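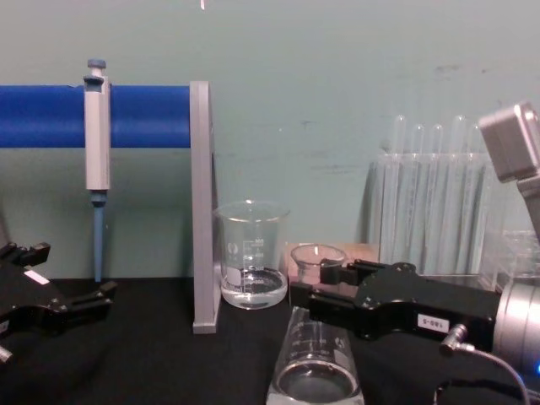 Glassware, a pipette and a rack of test tubes on the laboratory bench.

Skostcombe Private Well Testing Program
Interim report to the Navarro Fund
Prepared by Janelle Agbayani, Program Manager

Purpose of the grant

The Navarro Fund supports free water testing for households in Skostcombe and the upper Berach valley that rely on private wells. The grant agreement sets a target of 200 households by the end of the program. This report covers the period from January through June.

Progress to date

Sample bottles were delivered to 100 households during the period, in line with the work plan. Each sample is tested for coliform bacteria, nitrate and lead. Residents receive a written result in plain language, along with a telephone number for follow-up questions.

Enrollment was slower than planned in the upper valley. Many wells there are shared between properties, and written consent from every owner took longer to obtain than the application had allowed for. The consent form was revised in March and now fits on a single page. Ross Geddes has taken over contact with shared-well owners and reports a better rate of return.

Results and follow-up

Four wells exceeded the state limit for nitrate. The owners were notified by telephone and in writing, and bottled water was supplied while repeat samples were tested. Repairs to one damaged well cap in Doltinby are complete. The remaining cases are still open.
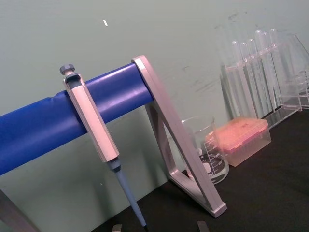

Micropipette hanging on its stand.

Outreach

Princess Quiambao led evening meetings at the Doltinby library and the Berach grange hall. A mailing of 1,000 leaflets was sent in April. Residents asked most often about the cost of home treatment systems, and a fact sheet on that subject is being drafted.

Budget

Spending is below forecast for courier services and slightly above forecast for printing. We request approval to move the unspent courier funds to the bottled water line. No change to the total award is requested.

Next period

Enrollment will reopen in September. Tudur Penry will complete the well location map, and Saskia McPhee will submit the full results table with the final report.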